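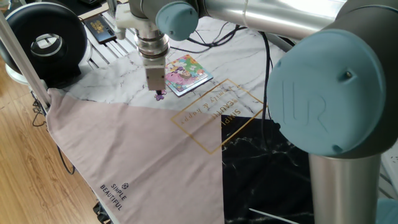
Desta Negash thinks the second dough was simply too cold when it went into the basket, and that the flour has no guilt in this. I am not so sure. Both doughs stood on the same shelf, and both had seven hours.

Home > Notebook > Bread > October

What I changed: the Zeng flour instead of the Mamer, everything else the same. Salt the same, starter from the same jar. At 56 percent water the Mamer dough was stiff but smooth. The Zeng dough stayed sticky and I had to add almost 40 grams of flour on the bench – a pity, as now the comparison is not clean.
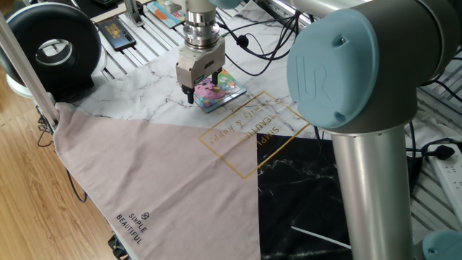
For the next bake I will hold back a little water and add it only after the first rest. The oven stays as it is, lid on for the first half. Also to do: write the flour name on the tub lids, I mixed them up one time already.

Crumb of loaf 2 was tight near the bottom. Taste good, a bit sour.

Filed under: Sourdough, Flour tests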